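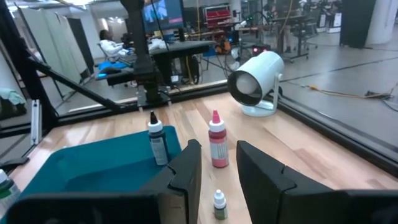
I own too many small bottles, and for years I have kept them the way most people keep small bottles, which is everywhere. The Lornik tray was supposed to fix that. It's a rectangular plastic tray with raised, rounded edges, in teal, and you put your bottles in it. The red bottle with the pink nozzle is standing on the bare wood next to it, so you can see how the fix is going. The dark one with the black nozzle at least made it to the neighborhood of the tray, and I've learned to take that as progress.

I use dropper bottles for coloring soap and candle wax and, on bad weekends, for trying to rescue a gray tablecloth. They tip over. They also roll, and when the cap isn't quite on they do both and then keep giving. My wants in a tray were simple. It had to catch drips, wipe clean, and stay put when I reached across it with a sleeve. I paid $15 for the Lornik at a housewares store in Havarville, after standing in the aisle long enough that a clerk asked whether I'd been helped.

The first thing to say is that the tray is good at being a tray. The edges are tall enough to stop a tipped bottle and low enough that you don't knock your knuckles getting one out. The corners are rounded on the inside as well, and a folded paper towel gets all the way into them. My previous tray, a baking sheet I'd retired, had a rolled rim that held on to every color I ever spilled. It's still out in the garage, holding on.

Color next. On the shelf tag it was called Lagoon. It's teal. I was against it at first and had planned on white, but white shows every drop of everything, and by the second week you feel judged by it. Teal is forgiving about blue and green and completely unforgiving about red, so I know exactly where my red bottles leak. On a pale wood table it's also impossible to lose, and I have lost trays.

Stains: mostly no. Water-based color wiped off with a damp cloth the same evening. Something I left overnight took dish soap and some bad language. One orange ring has been there since February and has my respect. I tried rubbing alcohol on it and the ring didn't move, though the plastic didn't cloud either, so I'm calling that a draw.

Now the floor of the tray, where I have a complaint. It's smooth. A full bottle stands on it perfectly well. A nearly empty one, the short kind especially, goes for a little walk when you slide the tray toward you, and then it leans on its neighbor, and then you have a meeting in the corner. A bit of texture would have sorted this out. I cut a piece of shelf liner to fit and it works fine, but I was hoping to get through one purchase in my life without also buying shelf liner.

The underside is smooth too. No feet, no rubber dots. On my butcher-block table, which has a shine on it, the tray slides if you bump it with any conviction. Some people will like that, since you can push the whole business aside to make room for lunch. I have pushed it aside for lunch. I've also had it pushed into my lunch.
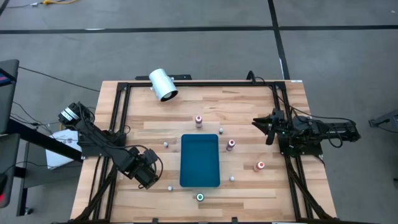

Which brings me to placement, a subject I didn't expect to have opinions on. I started with the tray at the edge of the table, within reach of my right hand, and everything I took out of it got set down wherever my right hand happened to be. Moving it to the middle was better. With the tray in the center you can get at it from any side, and the stuff that escapes tends to stay in orbit. I won't claim the stuff goes back in. The tray can't make you do that, and the packaging is careful never to say it will.

My friend Haiyan Xu, who has the neatest workroom I've ever been allowed into, uses the same tray and thinks I'm doing it wrong. Her rule is that the tray goes where your mess already is, and you don't pick a nice spot for it and hope. She also turns it so a short side faces her, with the bottles she's using at the near end and the ones she's finished with at the far end. I tried this for a week. It's a sound system and I recommend it to anyone with character.

I did look at the competition. Boiko makes one with molded wells, a separate little hole for each bottle, and I borrowed one for long enough to find out that my bottles come in several widths and the wells come in one. The slim bottles rattled. The fat ones sat on top like hats. If all your bottles match, get the Boiko, and congratulations on your life. There's also the acrylic kind with dividers, very handsome in a store window, and I had one of those until I cleaned it with the wrong side of a sponge.

The Lornik's page on the Skininville shop site had 1,493 ratings when I checked, and I read more of them than I'd like to admit. A surprising number come from people who bought it for food. A man gave it one star because it wouldn't fit in his toaster oven, and I think about him often. The useful complaint in there is that the tray can arrive slightly bowed if it's been shipped under something heavy. Mine came home on the passenger seat and sits flat.

A few odds and ends. It stacks, although the fit is snug and two of them will hold on to each other like otters if you press down. It weighs next to nothing. You can carry it one-handed with bottles in it, and you shouldn't, and you will. I haven't put it in the dishwasher. The sticker says top rack only, and the sticker took longer to remove than any stain I've mentioned except the orange one.

It also doesn't have a lid, and I do miss a lid. Dust gets in. So do twist ties, a pencil stub, the cap to something, and a button I have matched against every shirt in the house. Any low-sided container left on a table will become the place where things get put, and I suppose that was the whole idea, only I'd had specific things in mind.

Would I buy it again? Yes, and I did. The second one is for the shelf by the sink and was also supposed to be teal, but the store had only a brownish one called Dune, which I can report shows every color there is. If you can find the teal, take the teal. Line it with something grippy, put it in the middle of the table, and keep the caps on.

Four stars. It loses one for the slippery floor, and I've decided not to take anything off for the bottles still standing outside it.

Reviewed June 24, 2020. Bought with my own money at full price, a week before it went on sale.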